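Bringing an old workstation back from the dead (well, nearly)

So I've finally got round to the big old computer. Regular readers will know it's been under my desk since last March, mostly working as a footrest, and I'd promised myself that it would either be useful by spring or go to the tip. It's one of those heavy office workstations with two rows of memory slots, the sort that was terribly grand once and now costs less than a decent pair of shoes. I gave Finn Hinrichs 33 quid for it and a lift home, and he still thinks he did well out of me.

The plan is a box to hold all our photos and Dad's scanned slides. There are 1128 of those, by the way, and I did every single one myself over the winter with a borrowed scanner and a lot of radio plays. They're sitting on one tired little external drive at the moment, which makes me nervous every time I hear it click.

Memory first. Mine came with hardly any in it, so I bought a mixed bag of second-hand sticks from Zinash Degefa, who was clearing out her spare room and wanted rid of them (thank you Zinash, the cake tin is coming back, I promise!). I'd forgotten how fiddly it is to work out which slot wants filling first. There's usually a little diagram inside the side panel, and I'd put the side panel behind the sofa, so that was ten minutes gone.

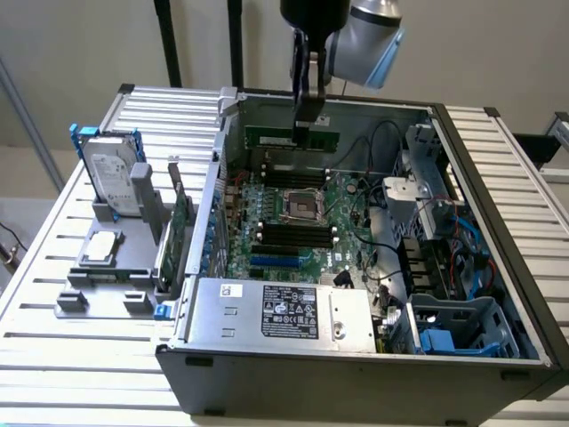
Anyway, a few things I'd pass on if you're doing the same. Lay the case flat on its side and give yourself far more room than you think you need. Unplug it at the wall and press the power button once afterwards. Check the notch on the stick against the ridge in the slot before you push, then push evenly at both ends until the clips come up. It takes more of a shove than feels decent. I always stop too early, and then the thing beeps at me and I have to start again.

And it did beep. Three long ones, a pause, three more. I had one stick that was dead as a doornail and another that only behaved if it was in a row by itself, so I spent most of an evening swapping them about and writing the results on the back of an envelope. Got there at twenty to eleven!

While the lid's off it's worth looking at the coin battery too. They're pennies, and if the clock keeps sliding back to the year 2000 that's nearly always your culprit. Mine had lost its settings completely, so in went a new one. I haven't touched the power supply and I'm not going to. I don't open those, full stop.

The cables are another story. Whoever had it before me wasn't one for tidying, and I've got a bag of Velcro ties from Clernico that I keep meaning to use. They'll have to come out of the way before the big drive goes in or I'll never get the bracket to close.

Still to do: the drive, a good go at the dust, and choosing what to run on it. Finn Fuchs has sent me a very long email on that last point, which I'll read properly when I've got a cup of tea and a free afternoon. If any of you have set up something like this for family photos, do leave me a comment, especially if you've found a way to sort slides that were never labelled in the first place.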